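Ticket 154 — Order confirmations sent twice from the Vallonau web shop
Status: Resolved
Priority: 2
Opened by: Lilla Oláh (Balogh)
Assigned to: Gayan Khan (Solbridge hosting support)
Opened: 22/11/2023

Problem as reported

Customers who pay by card receive two copies of the order confirmation. The copies are identical apart from the message ID. Customers who pay by bank transfer receive one. The order itself is stored once, stock is reduced once and the card is charged once. No settings in the shop admin have been changed by us. A customer forwarded both messages with full headers, attached to the ticket.

Log

Gayan Khan
Headers read. Both messages left the same mail server, six seconds apart. The mail server is not duplicating anything. It was handed two separate messages by the shop. Please confirm whether the Tetinov mail add-on is active, and which version.

Lilla Oláh
Active. The admin page shows version 3. The page also lists "Send on status change" as ticked. I don't know if it was ticked before.

Gayan Khan
Leave it ticked for now. I have turned on debug logging for outgoing mail on the staging copy. Please place one test order by card and one by bank transfer, using any product, and post the order numbers.

Lilla Oláh
Done, both on staging. The card order gave two emails again. The bank transfer order gave one.

Gayan Khan
Confirmed in the debug log. On a card order the status goes from "pending" to "paid" when the customer returns from the payment page. The payment provider then calls the shop in the background and the shop writes "paid" a second time. The add-on treats any write to the status field as a change, even when the old and new values match. A bank transfer order is only written once, by hand, so it never shows the fault.

First attempt: turned off the background call on staging. Duplicates stopped, but an order where the customer closes the browser early then stays at "pending". Reverted. Do not use this on the live shop.

Second attempt: added a check to the mail hook that compares the old status with the new one and exits if they are equal. Test order by card gave one email. Closing the browser before the return page also gave one email, sent after the background call.

Lilla Oláh
Can this go live today? Also, the product photo is missing from the confirmation on staging. The live emails have it.

Gayan Khan
Separate fault. The staging template points to an image folder that was not copied over. I have synced the folder.
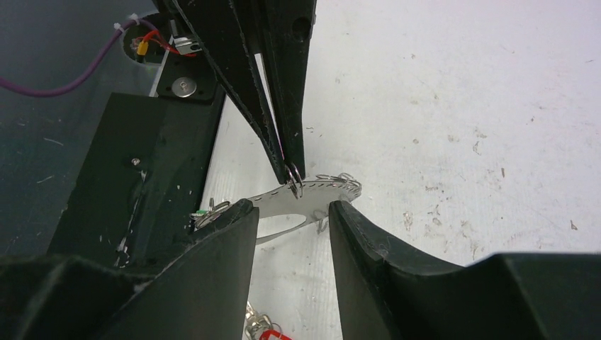 Steps applied to the live shop

1. Backed up the mail hook file and the settings table.
2. Added the status check to the mail hook.
3. Cleared the template cache and restarted the queue worker.
4. Placed one card order for the lowest-priced item, then refunded it. One confirmation received, one refund notice received.

Lilla Oláh
Same result here. The refund shows in the admin — no duplicate on that either.

Gayan Khan
Note for the next add-on update: the hook file will be overwritten. Keep a copy of the patched version and repeat step 2 afterward. The vendor has the report and plans a fix for February. Debug logging on staging is off again. Closing.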